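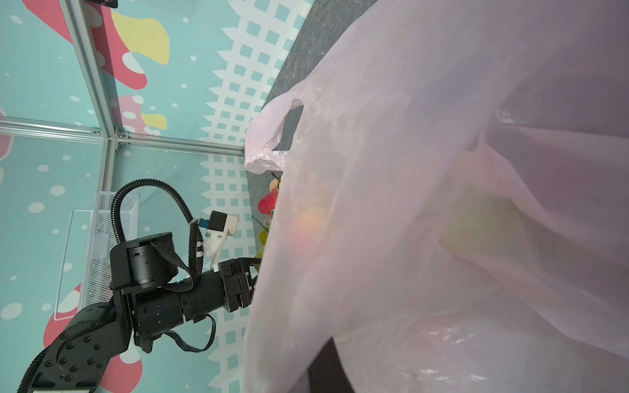 The pink bag and the little greengrocer

I have been meaning to write about the toy food for a long time, and February is a good month for it, because it is dark early and we play at the table a lot.

When I moved to Gillilgate, I had two suitcases and no toys. My daughter was two years old then. Our neighbour Elsie Holroyd came up the stairs with a shoebox full of play fruit and vegetables which had belonged to her grandchildren. She said that they were only taking up space in her cupboard. From this shoebox our shop was born, and it has been open almost every afternoon until now.

The shop is called Horrocks. My daughter chose this name herself. I asked her where she had heard it and she said, "It is just what shops are called." So I did not argue.

The rules of Horrocks

The shopkeeper puts the goods on the table. The customer comes in, says good afternoon (this is obligatory) and asks for what she wants. Then everything must go into a carrier bag. A basket is not accepted. We did have a nice cloth bag from my friend Tuulikki, which she sewed especially for the game, with a small pocket for the money. It was used once. My daughter wants the thin plastic kind with two handles, the kind that makes a noise.

I must admit I understand her. When I was small, my mother kept such bags folded in triangles in a drawer, and the sound of one being opened meant that somebody was going out or somebody had come home. The pale pink one is our best. You can almost see the shopping through it, an orange thing, a yellow-green thing, and you have to guess. Guessing became a part of the game quite quickly. The customer packs the bag in secret and the shopkeeper must say what is inside before she gives the price.

The prices are high. Yesterday a lettuce cost me 1000 pounds and I had to pay 2000 for the strawberry, as it was "the last one of the summer". I was allowed to pay later.

What I learned about packing

It is maybe silly to write about this seriously, but I noticed that she learned to pack from this game. In the beginning she pushed everything in from the top, and the handles fell inside, and she became angry. A thin bag does not stand by itself. It lies down on the table like a tired cat. Now she does it in a different way, and I have started to do it at the real shop too:

First she lays the bag flat and finds both handles.
Then she opens it with one whole arm, up to the elbow.
The big pieces go to the bottom.
The small fruit goes in last, or waits next to the bag.
Before lifting, she looks if something is still underneath the edge.

The last point is important in our house. There is always something underneath. The strawberry especially likes to hide, and then at bedtime there is a great search with a torch, although it was on the table the whole time.

About safety, I should say one thing. A plastic bag is not a toy, and I know this. The pink one lives on top of the fridge, it comes down only when I am sitting at the table, and it goes back up when the shop closes. If you have a baby at home, please use the cloth one.

Where it all lives

For a while I had an idea to make the shop more beautiful. I looked at a wooden market stall, I even measured the corner beside the window. Then my sister-in-law Ludivine visited and asked why I wanted to buy furniture for a game which is happy on a table. She was right, and the money went to new winter boots.

So the toy food is still in Elsie's shoebox, with a new lid that I made from thick card. At closing time we read out the names and each piece goes in. I say them in English and then in my language, and she corrects my English "squash", which I always pronounce wrong. I learned "spring greens" and "punnet" in this way, words that were not in my course book.

The box is not complete any more. A piece of corn went to nursery in a coat pocket and has not returned. Elsie says she will look whether there is another one in her cupboard. In exchange I promised her a visit to the shop with a good discount, but my daughter says that I am not the one who decides about the discounts.

Next time I will write about the soup we make from buttons.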